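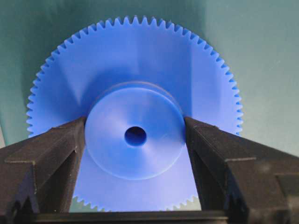 I get a lot of mail about fixing old music boxes and tabletop clocks, and I answer most of it twice, so I finally sat down and put the usual questions in one spot. I work out of a back bedroom in Fundale, I've been at this for 4 years, and I'm self-taught apart from two summers pestering Tadeusz Jasińska at his bench. Most of what comes to me is cheap and cheerful stuff from somebody's attic, and I love it. Plenty of it has plastic inside, and I don't turn my nose up at that. A blue plastic gear with crisp, evenly spaced teeth all the way around can be a nicer thing to work with than a tired brass one with half its points rounded over.

## Do you fix anything that ticks?

Nope! Wind-up music boxes, small mantel clocks, kitchen timers if you ask nicely. No wristwatches (my eyes aren't up to it) and no grandfather clocks, because I can't get one up my stairs. For those, try Malachy Flanagan over in Trarnberg.

## My music box plays too fast. Is it broken?

Probably not badly. There's a little spinning part called the governor that keeps the speed down, and if it's loose or missing, the whole tune rushes by in a blur. Please let the spring run all the way down before you touch anything in there. If the governor comes off with the spring wound, the cylinder can spin like crazy and snap the pins and the comb teeth, and that's usually the end of that music box.

## Can I just spray some oil in it?

Oh please don't. Spray oil goes everywhere, grabs dust, and turns to brown glue after a while. Clocks want a tiny drop of clock oil on each pivot and nothing on the gear teeth. I use a pin to put it on. If your clock has already been sprayed, tell me when you write – I won't scold you, it just means a full cleaning.

## How long will you keep it?

Three weeks is normal. December is hopeless, everybody wants Grandma's box playing by the holidays, so send it in the fall if you can stand to be without it.

## What does it cost?

I look for free. A cleaning and fresh oil is a flat price, and I'll write you before I do anything past that. The most I've ever put into one job was nearly 2,000 dollars, for a big Brzozowska cabinet box that needed a whole new comb, and the owner and I went back and forth for months before I started. Yours won't be like that.

## Will fixing it hurt the value?

If you think it's really old or rare, ask somebody who sells them first. I save every part I take out and send it home with you in a labeled bag.

## How should I pack it?

Let it run down, take the pendulum off if it has one, and wrap that separately. Use a box with a few inches of padding on every side. Tape the key to a piece of card with your name on it, too. I have a coffee can of orphan keys and I'd rather not add yours.

## Do you teach?

A little. Nikola Tokarz and I run a beginner evening at her place, and you take apart an old alarm clock and put it back together (bring your own, the uglier the better). Write and I'll add you to the list for the next one.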